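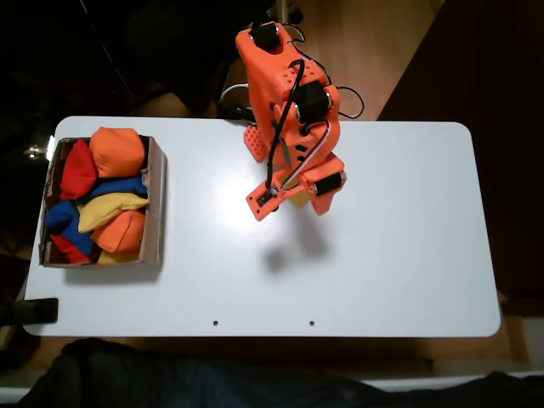

Häufige Fragen zur Veltier-Studie

Stand: 3. Juni 2025

Worum geht es in der Studie?
Untersucht wird, wie viele vorgeführte Griffe ein kleiner Arm aus dem 3D-Drucker braucht, bis er weiche Gegenstände selbstständig aufnimmt und ablegt. Gelernt wird ausschließlich durch Nachahmung.

Warum Stoffsäckchen?
Sie geben nach und liegen nach jedem Ablegen etwas anders. Mit Holzwürfeln hatten wir im Februar angefangen, die Ergebnisse ließen sich aber kaum auf weiche Objekte übertragen.

Wie groß ist der Datensatz?
1.344 Vorführungen, aufgenommen in 27 Sitzungen. Abgebrochene Versuche sind enthalten und als solche markiert.

Wie gut funktioniert das Verfahren?
Mit dem vollen Datensatz gelingen 73 Prozent der Griffe beim ersten Versuch. Ein zweiter Versuch wird getrennt ausgewertet und zählt in dieser Zahl nicht mit.

Woran scheitert es meistens?
An Säckchen, die dicht aneinander liegen. Der Greifer fasst dann zwei auf einmal oder rutscht an der Naht ab. Am Kartonrand kommt es außerdem vor, dass der Arm zu früh schließt — das betrifft rund 13 Prozent der Fehlgriffe.

Wurde auch mit anderen Armen getestet?
Bisher nicht. Die Gruppe Aerts bereitet einen Vergleich mit einem steiferen Arm vor.

Kann ich die Daten bekommen?
Ja, für nichtkommerzielle Forschung. Die Anfrage läuft über das Labor Kirnosov. Bitte den Verwendungszweck angeben.

Welche Software wird benötigt?
Die Steuerung läuft mit Eltach. Zum Lesen der Aufzeichnungen allein reicht das beiliegende Skript, Motoren müssen dafür nicht angeschlossen sein.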